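3.2 Kommentarkultur und Ton in lokalen Blogs

Besonders spannend ist, wie schnell sich der Ton unter politischen Beiträgen verschiebt! Wir haben 3877 Kommentare aus 16 Blogs ausgewertet, und schon die erste Durchsicht hat uns begeistert — so viel Streitlust, so viel Witz, so viel sorgfältig belegter Widerspruch. 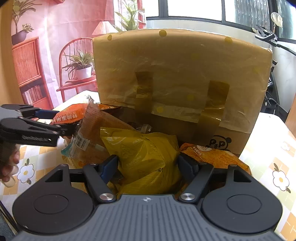

Jalldale, 3 Jun 2018

Abbildung 2. Gelbe Snacktüte zwischen zwei Greiffingern.

Von den Kommentaren im Teilkorpus Clernar enthielten 391 eine direkte Anrede des Autors. Gerade diese Beiträge lösten die längsten Debatten aus, oft mit etwa 100 Antworten. Ob das auch für Blogs ohne Klarnamen gilt, prüfen wir in Abschnitt 3.3.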